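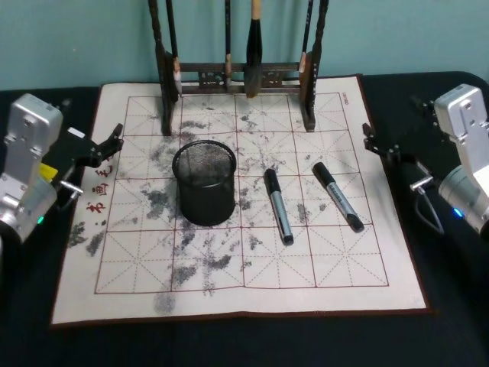
Water writing cloth: worth it or a gimmick?

Posted in Desk & Paper, December
by gridpaper12

Picked up the Dastine cloth with the red grid. They claim 4000 uses. I doubt it. Look at all the gray on mine, mostly center and left.

flumomafan
Gray blotches are normal on these. Give it time.

gridpaper12
How much time? The right side looks way cleaner.

inkless356
Not buying "normal." Are those markers next to the cup? I'd keep them off the cloth — water and a brush only.

flumomafan
Caps on, no harm done.

inkless356
We disagree then.

Related threads
Baxter brush racks
Clovine felt mats
Mesh pen cups under 600 yen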